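科达尔社区旧电脑回收整备工作进入拆检阶段

3月 星期三　通讯员　Châu Kiều

打印本页　|　电子邮件发送

本报讯　由特罗索夫(Trosov)基金会资助、科达尔(Colldale)社区技术服务站承办的旧台式电脑回收整备工作,已于本月由登记阶段转入拆检阶段。据服务站介绍,本年度计划整备台式主机2000台,完成后分配至辖区内各学校、图书室及就业培训点使用。

服务站负责人Rachid Abdel Hamid表示,送交的主机多为各单位更新设备后淘汰的机型,使用年限不一。按照工作规程,每台主机入站后须先行登记编号,检查外壳、电源及背部接口,再开启侧板,对内部部件逐项核对。

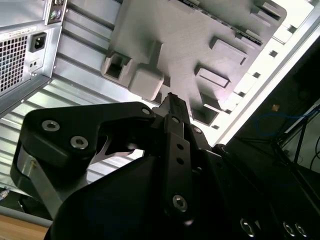
待检台式主机的电源部分,可见散热格栅与电源插口。

外部检查以电源为重点。规程要求检查人员核对电源标签所载规格,查看插口有无松动、烧灼痕迹,并清理格栅处积尘。电源不合格的主机不得进入通电测试,统一移交配件组处理。电源单元须整件更换,站内不进行拆解维修。

内部检查由技术员Hiếu Ninh负责,内容包括主板、处理器、内存、散热部件、硬盘位及各组线缆。该站接收的部分机型采用免工具结构,硬盘位设有彩色卡扣,拆装较为便捷。Hiếu Ninh介绍,检查时主机一律侧放于工作台上,敞开面朝上,以便观察线缆走向和插接情况。
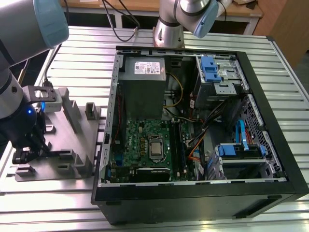 核对完毕后,技术员填写部件清单,注明可继续使用、需更换和应报废的部件。原有硬盘一律先行清除数据,再决定是否装回;无法完成清除的硬盘作物理销毁,并出具销毁记录。送交单位可凭登记编号向服务站索取该记录副本。

物资管理员Hafiz Nugroho表示,目前内存条和硬盘托架较为紧缺,服务站已向旺纳盖特(Wonangate)商贸公司订购一批配件,首批3000件将分批到货。配件到站前,缺件主机单独存放,不影响其他主机的检查进度。

首批受配单位共9家,其中包括Lò街图书室和两所小学。受配单位须指定专人接收设备,并在领取时当场开机验收。验收中发现问题的,可于当日退回服务站更换。

服务站同时提醒,居民个人如有闲置台式主机,可于工作日上午9时起送至服务站一楼接待处。显示器、打印机暂不接收。送交前请自行备份所需资料,并取出光驱内的光盘。服务站不代为保存或转移个人文件。

打印本页　|　电子邮件发送

读者评论

槐树下:家里有台旧机器,开机密码早忘了,这种还收不收?

Quang Phí:回楼上,我上周送去的那台也没有密码,接待处照样登记了,填一张表就行。

北坡老李:希望给学校的机器能把内存配足一点。上次孩子学校领到的那批,开个网页要等半天。

小满:请问键盘鼠标可以一起送吗?文中没有写。

阿棠:销毁记录这一条很有必要,我们单位当年处理旧硬盘就没有留下任何凭据,后来审计时补材料补了很久。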